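Packing star wands and other thin-stemmed props for posting

Last updated 2024-05-16

Star wands travel badly. The stem is thin, the star is hollow, and nearly all the damage occurs where the two meet. The method set out on this page is the one used for single wands sent out from the Daltovine prop store. It also suits bubble wands, short banners on rods and most cake toppers over 200 mm long.

What you need

A single-wall cardboard carton, longer inside than the wand by at least 40 mm
Bubble wrap, small bubble
Tissue paper, acid-free if the wand is painted
Low-tack paper tape
Brown parcel tape
A piece of stiff card, cut to the length of the wand
A spray bottle of plain water and a soft cloth

Reused cartons are acceptable if the corners are square and the flaps still fold cleanly. Cross out old address labels and barcodes. Leave printed handling marks such as the glass and the umbrella where they are, but make sure they end up the right way round when the carton is closed.

Step 1. Clean and check

Spray the cloth, not the wand. Wipe the star along each arm and finish at the points. Glossy finishes show finger marks under shop lighting, and a customer will read a smear as a scratch. Dry with the other end of the cloth.

Hold the wand upright by the bottom of the stem and turn it slowly once. Look for three faults: a star that leans to one side, a stem with a bend in it, and a split at the joint. A lean of 2 or 3 mm at the top point can be ignored. Anything with a split goes back on the repair shelf.

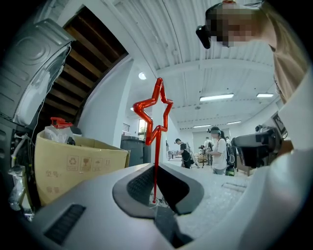
The wand should be handled by the stem from this point on. Gripping the star by one arm while the stem hangs free puts the whole load on the joint.

Step 2. Fill the star

Fold a sheet of tissue into a flat pad a little thicker than the tube of the star. Cut it roughly to shape and set it in the open middle. It need not reach into the points. The pad stops the wrap from being pulled inwards when the tape goes on.

Step 3. Splint the stem

Lay the wand on the stiff card. Fix the stem with two bands of low-tack tape, one close under the star and one 30 mm from the lower end. Do not tape the star itself. Low-tack tape is specified for a reason: parcel tape lifted the red coating from a batch of Tastley wands in August, and none of them could be sold afterwards.

Step 4. Wrap

Put the bubble wrap on the bench with the bubbles facing up, so that they sit against the wand. Place the card at one edge and roll it over twice. Fold the spare wrap down over the star and up over the foot of the stem. Close with one strip of tape along the seam. The roll should be firm enough to hold its shape and loose enough that a finger can be pushed in at the end.

Step 5. Box

Put a crumpled layer of paper in the bottom of the carton. Clean plastic bags will also do, but they spring back and need more filling on top. Lay the roll in the centre and fill both ends first, then the sides. Close the flaps by hand and shake the carton gently. If anything moves, add filling at the ends.

Seal the middle seam with parcel tape, running 70 mm down each side. One strip top and bottom is enough for a parcel this light.

Several wands in one carton

Up to 7 wands may share a carton. Wrap each one separately and alternate the direction of the stars, so that no two lie side by side. Larger orders go in the Budano long carton, stock number 3540, with a sheet of card between layers.

Storage before dispatch

Wrapped wands can be kept flat on a shelf. Keep them away from tumble dryers, boilers and hot pipes. Do not stand them on end for more than a day or two, even when splinted.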